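Print this page | E-mail this page
Last updated: July 8, 2021

Equipment Plan for a Two-Arm Floor Clearing Station
Student Project Report, Lestton Technical College
Prepared under the supervision of Lorenz Widmer

4. Budget and Purchasing

The department set a ceiling of $492 for replacement parts and supplies in the second term. The arms themselves were charged to the February allocation and are not included in the figures below.

Two suppliers, Egger and Grasis, were asked to quote on spare fingertips and cable sets. Grasis offered the lower price at $157 per set -- shipping to Drestthorpe included -- with delivery in 16 days. The group recommends the purchase of 3 sets, for a total of $471. The remaining $21 should be held for floor tape and litter items.

5. Work Area

No new furniture is requested. The clearing task uses a carpeted room with a sofa, a wastebasket and ordinary paper litter, all of which are already on hand. 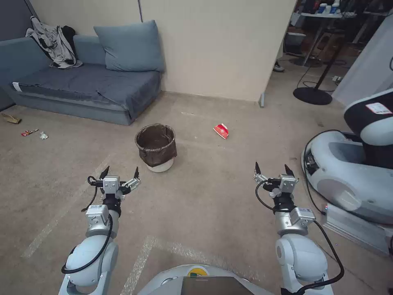 Figure 2. Both arms with grippers open, facing the wastebasket and paper litter on the carpet.

The cables run along the outside of the arms, and the group advises that cable sleeves be priced before the next order.

Comments (2)

mkt_shop: Did Egger quote the fingertips separately? We only ever need those.

R. Dane: Please add the part numbers to section 4.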